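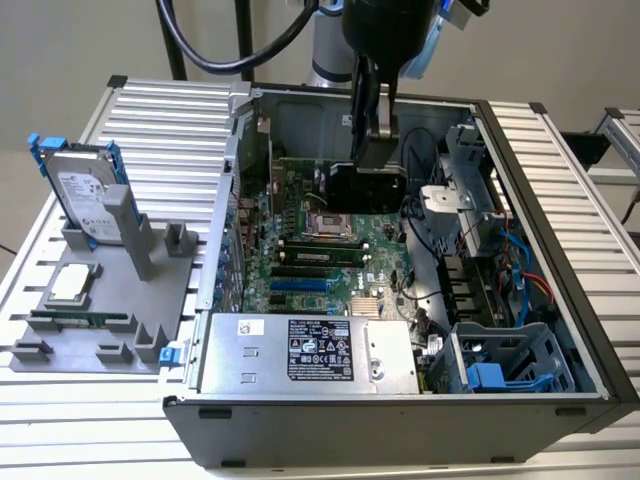 Skudivix 국제교류실에서 겨울 언어·문화 집중과정에 파견할 교환학생과 인솔 교원을 모집합니다. 파견지는 협력 대학인 Neltance이며, 기간은 12월 한 달입니다. 해마다 지원서를 받아 보면 첫 줄이 대개 "저는 어려서부터 넓은 세상을 꿈꾸었으며"로 시작하는데, 심사위원들은 그 문장을 이미 외우고 있으니 다른 문장으로 시작해 주시면 고맙겠습니다. 전공은 가리지 않습니다. 옆면 패널을 떼어 눕혀 놓은 데스크톱 본체, 그 안의 초록색 메인보드와 비어 있는 CPU 소켓이 시 한 편보다 편한 공학 전공자도 환영하고, 그 반대인 분도 똑같이 환영합니다. 둘이 기숙사에서 같은 방을 쓰게 될 수도 있습니다.

모집 인원
학생 파견단 한 팀, 인솔 교원 4명. 교원은 현지에서 한국어 입문반을 나누어 맡습니다. "인솔"이라는 말에서 휴가를 떠올리신 분은 아래 업무 항목을 먼저 읽어 주십시오.

학생이 하게 될 일
오전에는 언어 수업을 듣고 오후에는 문화 수업과 현지 학생과의 짝 활동에 참여합니다. 수업은 총 100시간이고 출석은 매 시간 확인합니다. 시차 적응은 첫 주말까지만 사유로 인정합니다. 귀국 후에는 보고서를 제출해야 하며, 음식 사진이 절반을 넘는 보고서는 돌려보냅니다. 작년에 돌려보낸 보고서도 맛있게 읽기는 했습니다.

인솔 교원이 하게 될 일
한국어 입문반 수업, 주간 면담, 월말 평가서 작성. 그리고 공고문에 적기 애매한 일 전부입니다. 여권을 세탁기에 넣은 학생과 함께 영사관에 가는 일이 여기에 속합니다. 한국어교육 전공자나 강의 경력이 있는 분을 우대하지만, 밤 열한 시에 걸려 온 전화를 온화한 목소리로 받을 수 있는 분도 그에 못지않게 우대합니다.

지원 자격
학생은 두 학기 이상 이수한 재학생이어야 하고, 직전 학기에 학사경고를 받지 않았어야 합니다. 휴학생은 파견 전에 복학 절차를 마치면 지원할 수 있습니다. 영어 성적은 공인시험 성적표나 교내 면접 가운데 하나로 확인합니다. 교내 면접이 더 쉽다는 소문은 저희도 들었습니다만, 면접관은 그 소문을 좋아하지 않습니다.
교원은 전임과 비전임 모두 지원할 수 있습니다. 비전임 교원은 소속 학과장의 동의서를 함께 내 주십시오. 학과장 본인이 지원하는 경우에는 학장의 동의서가 필요합니다.

지원 내용
수업료와 기숙사비는 두 대학의 협정에 따라 면제됩니다. 학생에게는 1인당 900달러의 체재 보조금을 지급합니다. 왕복 항공료는 학생 본인 부담이며, 교원 항공료는 학교가 부담합니다. 이 차이에 대한 항의는 매년 정중하게 접수하고 있습니다. 보험은 단체로 가입하므로 따로 들 필요가 없고, 기숙사 방은 2인 1실입니다. 1인실 요청란은 신청서에 없습니다. 여백에 손으로 그려 넣으셔도 처리되지 않습니다.

제출 서류
지원서(국제교류실 양식)
자기소개서 한 장. 글자 크기를 줄여 한 장에 맞춘 경우 읽는 사람의 시력을 생각해 감점합니다.
성적증명서
여권 사본. 유효기간이 6개월 이상 남아 있어야 합니다.
교원은 이력서와 한 달분 수업계획서. 수업계획서의 모든 칸에 "회화 연습"이라고만 적은 계획서는 받지 않습니다.

선발 절차
서류 심사 후 면접을 봅니다. 학생 면접은 Jitendra Tiwari 선생이, 교원 면접은 Neltance 측 담당자인 Sveva Caruso 선생이 화상으로 진행합니다. Caruso 선생은 이탈리아어, 영어, 한국어를 모두 하시므로 지원자끼리 한국어로 속삭여도 소용이 없습니다. 면접 순서는 접수 순이며 변경은 한 번만 가능합니다. 결과는 합격 여부와 관계없이 이메일로 알려 드립니다. 스팸함도 한 번씩 열어 보십시오.

접수
2018년 8월 17일 오후 5시까지 Dhillon관 281호 국제교류실로 직접 제출해 주십시오. 5시 정각에 문을 닫습니다. 복도에서 뛰어오는 소리가 들리면 잠시 기다려 드린 적이 있지만 제도는 아닙니다. 우편 접수는 마감일 도착분까지 유효하고, 팩스는 기계가 고장 난 지 오래되어 받지 않습니다.

문의
자격이나 서류에 관한 문의는 281호로 방문하시거나 교내 게시판 Okeo의 국제교류 메뉴에 남겨 주십시오. "거기 춥나요?"라는 문의가 특히 많아 미리 답해 드립니다. 12월이니 외투를 챙기십시오.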